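The Long Life of a Tablecloth

When the Lachance hotel closed its dining room, Ildikó Hajdu bought the linen. All of it came in one lot, in laundry carts, and it took two trips in a borrowed van to get it home. She paid less for the load than the hotel had once paid for a month of washing.

Hajdu rents out table linen for weddings, funerals and company dinners from a shop in Teltberg. It is a small trade that most guests never think about. A cloth goes out on a Friday evening's worth of tables, comes back with wine and candle wax on it, gets washed and pressed, and goes out again. The whole business depends on how many times that can happen before the cloth has to be sold for rags.

"People ask me about color," she says. "I want to talk about hems."

A hem goes first, in her experience. Chair backs rub it, shoes step on it, and the press pulls it a little out of line each time. She keeps a repair table at the back of the shop, where Amnuay Ratanaporn does the sewing. Ratanaporn came to the work from a shirt factory and can turn a new hem on a banquet cloth in 22 minutes. If the damage goes deeper than that, the cloth is cut down a size. A cloth for ten becomes a cloth for six, and a cloth for six becomes napkins.

The second problem is dark fabric. White linen can be bleached and boiled, and an old white cloth looks much like a new one from across a room. Black and deep red can't be treated that way. They fade along the fold lines, where the cloth is handled most, and once a fade line shows the cloth can only be used under something else.
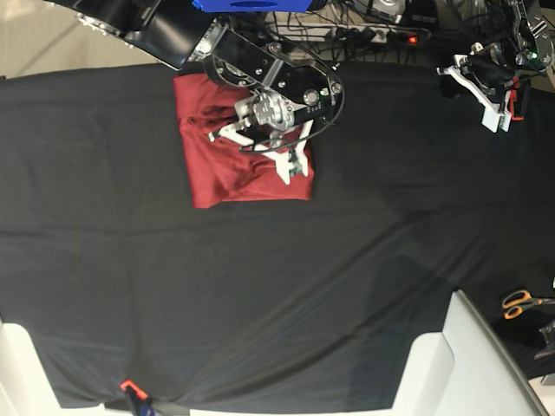 Maroon over black. Dark cloths show every crease under bright light.

Kittipong Panyasiri runs the wash for Hajdu and two other rental firms. He washes dark cloths inside out when they are lined, in cool water, and never with the whites. He also refuses to dry them all the way. They come out of the dryer a little damp and go straight to the press, and he says that has done more for their color than any detergent he has tried.

His washer is an old Nuner that holds 42 pounds. He has been offered newer machines and turned them down, mostly on account of the door, which is wide enough to pull a wet banquet cloth through without catching it.

Storage matters too. Cloths kept folded for a long season take a set, and the crease can be hard to get out. Hajdu rolls her best ones on cardboard tubes that she gets from a carpet store. The rest are folded in thirds, and each February, when bookings are slow, the shop unfolds them all and folds them again along different lines. There are about 200 cloths on the shelves, so it takes most of a week.

Polyester has taken over much of the market. It is cheap, it barely wrinkles, and it dries fast. Yiğit Kılıçarslan, who plans events at the Boritz banquet hall, orders it for anything with children or a buffet. For a seated dinner he still asks for cotton. He says glasses slide on polyester, and that spilled water runs across it into somebody's lap before a waiter can get there with a napkin.

Hajdu stocks both and charges more for the cotton. She still has a few dozen pieces from the Lachance lot, though most of them are napkins now. The oldest has the hotel's name woven into one corner, and Ratanaporn has hemmed it 2 times.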